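About us

Hello, I'm Vitória Paiva and I run the training side of Hundberg. We help small workshops and packing firms bring in robot arms without making everyone who works there miserable. I started out on the packing line at Ramalho, so I know how it feels when a machine arrives and you weren't asked about it!

These days the people who do a job are the ones who teach it. Our demonstrators pick up a pair of hand-held grippers and go through a task, drawers and all, and the arm learns from the recordings. A simple task needs 100 goes, a fiddly one 500 -- and yes, your shoulders will know about it.
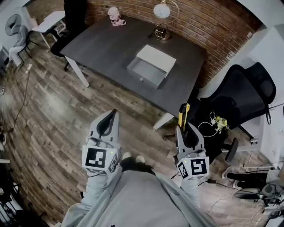

Both grippers up, drawer on the table.

We began with one customer, Skunora, and a lot of borrowed furniture. What changed there was mostly the boring stuff (the same lift, the same turn, all shift long). Two of the packers moved over to demonstrating, and they're very picky about it, I'm pleased to say. They also get the final word on whether a task is ready to hand over. I still get grumbles about the paperwork, and fair enough, there's too much of it. 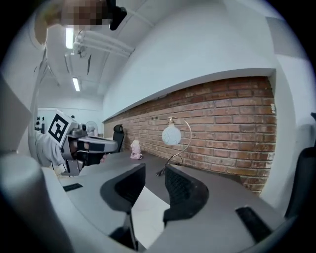 My own job is mainly looking after newcomers. Everyone tries the grippers in their first week, me included when I joined, and it takes a while to stop reaching as if you still had fingers. I get people to practise at the long desk by the brick wall, going slowly past the lamp with the round globe shade, until they know how far those black fingers stick out in front of their hands. Then we talk about pay, breaks and what happens to their old shift, and I'd much sooner have that chat early on.

Our next site is Osturov, starting in February. If you'd like to come and have a go first, drop me a line and I'll put the kettle on.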